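남은 음식

남은 음식(영어: leftovers)은 한 끼의 식사가 끝난 뒤 먹지 않고 보관해 두었다가 나중에 다시 먹는 음식을 말한다. 조리 과정에서 나오는 껍질이나 뼈 같은 부산물, 그리고 버리기로 한 음식물 쓰레기와는 구별된다. 인류가 불로 음식을 익혀 먹기 시작한 이래 어느 문화권에나 있었던 것으로 보이며, 놀랍게도 오늘날 별미로 꼽히는 요리 가운데 상당수가 바로 여기에서 나왔다! 볶음밥, 빵 푸딩, 리볼리타, 부대끼는 명절 뒤의 잡탕 전골까지 그 계보는 넓고도 흥미롭다.

어원과 표현

한국어에는 남은 음식을 가리키는 말이 유난히 섬세하게 갈라져 있다. '찬밥'은 지어 놓은 지 오래되어 식은 밥이고, '대궁'은 먹다가 그릇에 남긴 밥이며, '턱찌끼'는 먹고 남은 음식을 낮추어 이르는 말이다. '찬밥 신세'라는 관용구에서 보듯 부정적인 어감이 붙은 경우가 많지만, '찬밥 더운밥 가리다'처럼 형편을 따지는 비유로도 두루 쓰인다. 일본어의 '노코리모노', 프랑스어의 '레스트(restes)'도 모두 '남다'라는 뜻의 말에서 나왔다.

역사

냉장 기술이 보급되기 전에는 남은 음식을 하루 이상 두는 일이 쉽지 않았다. 사람들은 소금에 절이고, 말리고, 훈연하고, 기름이나 식초에 담그는 방법으로 시간을 벌었다. 한국의 농가에서는 여름철에 보리밥을 대바구니에 담아 바람이 드는 처마 밑에 걸어 두었고, 우물 속에 김치 항아리를 띄워 두기도 했다. 유럽 여러 지역에는 불 위의 냄비를 비우지 않고 날마다 새 재료를 더해 끓이는 관습이 전해지는데, 남은 음식과 새 음식의 경계가 아예 사라진 셈이니 참으로 재미있는 사례이다.

20세기에 가정용 냉장고가 널리 퍼지면서 상황은 크게 달라졌다. 남은 음식은 당장 해결해야 하는 골칫거리에서 미리 마련해 둔 다음 끼니로 자리를 옮겼다. 뒤이어 밀폐 용기와 전자레인지가 부엌에 들어오면서 보관과 재가열이 모두 간편해졌고, 전날 저녁을 점심 도시락으로 싸는 습관도 널리 퍼졌다. 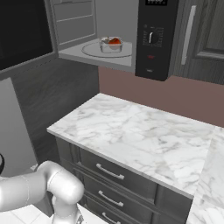

재가열의 방법은 음식의 성질에 따라 다르다. 국과 찌개는 냄비에서 저어 가며 끓이는 편이 고르게 데워지고, 튀김은 오븐이나 마른 팬에서 데워야 바삭함이 어느 정도 되살아난다. 밥은 물을 조금 뿌리고 덮개를 씌워 데우면 갓 지은 밥에 꽤 가까워진다. 식은 밥이 딱딱해지는 것은 호화되었던 전분이 다시 규칙적인 구조를 이루는 '노화' 현상 때문인데, 열과 수분을 더하면 상당 부분 되돌릴 수 있다. 반대로 볶음밥에는 이 노화된 밥이 더 잘 어울린다. 낟알이 서로 들러붙지 않고 고슬고슬하게 볶이기 때문이다.

하루 지나 더 맛있는 음식

카레, 미역국, 스튜, 장조림처럼 하룻밤 두면 맛이 좋아진다고 하는 음식이 있다. 식는 동안 국물의 맛이 건더기에 배고, 향신료의 날카로운 향이 누그러지며, 콜라겐에서 나온 젤라틴이 국물에 점성을 더한다. 김치찌개를 두고 '두 번 끓여야 제맛'이라고 하는 사람이 많은 것도 같은 맥락으로 이해할 수 있다. 물론 모든 음식이 그런 것은 아니어서, 잎채소 무침이나 생선구이는 시간이 갈수록 물이 생기거나 비린 맛이 강해진다.

보관과 안전

남은 음식에서 가장 주의할 것은 세균의 증식이다. 일반적으로 조리한 음식은 실온에 2시간 넘게 두지 말고 냉장하도록 권한다. 많은 양의 국이나 찜은 얕은 그릇 여러 개에 나누어 담으면 빨리 식는다. 특히 밥과 면에서는 바실루스 세레우스라는 세균이 문제가 되기도 하는데, 이 균이 만드는 구토 독소는 열에 강해서 다시 데워도 없어지지 않는다. 냄새나 겉모습만으로는 안전 여부를 판단하기 어렵다는 점도 기억해 둘 만하다.

냉장실 안에서는 찬 공기가 돌 수 있도록 용기 사이에 틈을 두는 것이 좋다. 문 쪽은 온도 변화가 크므로 소스나 음료에 알맞고, 익힌 음식은 안쪽 선반에 두는 편이 낫다. 날고기와 생선은 즙이 떨어져 다른 음식을 오염시키지 않도록 맨 아래 칸에 따로 보관한다.

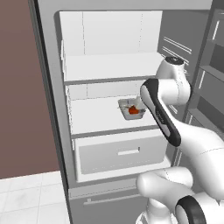

문이 열린 회색 냉장고. 위 칸이 비어 있다.

세계의 남은 음식 요리

남은 음식을 출발점으로 삼는 요리는 세계 곳곳에서 찾아볼 수 있다. 이탈리아 토스카나의 리볼리타는 '다시 끓인 것'이라는 뜻으로, 전날의 채소 수프에 묵은 빵을 넣어 끓인다. 영국의 버블 앤드 스퀴크는 삶은 감자와 양배추를 으깨어 지진 음식인데, 팬에서 나는 소리에서 이름이 왔다고 하니 듣기만 해도 군침이 돈다. 멕시코의 칠라킬레스는 굳은 토르티야를 튀겨 살사에 적셔 먹고, 스페인의 로파 비에하는 '낡은 옷'이라는 이름 그대로 삶은 고기를 결대로 찢어 만든다.

한국에서는 명절 뒤에 남은 전을 모아 육수에 끓이는 전찌개가 대표적이다. 기름진 전이 얼큰한 국물을 만나 전혀 다른 음식으로 거듭난다. 제사나 차례를 지낸 뒤의 나물로 만드는 비빔밥도 빼놓을 수 없으며, 경상도에서는 이를 '헛제삿밥'이라는 독립된 요리로 발전시켰다.

같이 보기

음식물 쓰레기
식품 보존
볶음밥
도시락
전분의 노화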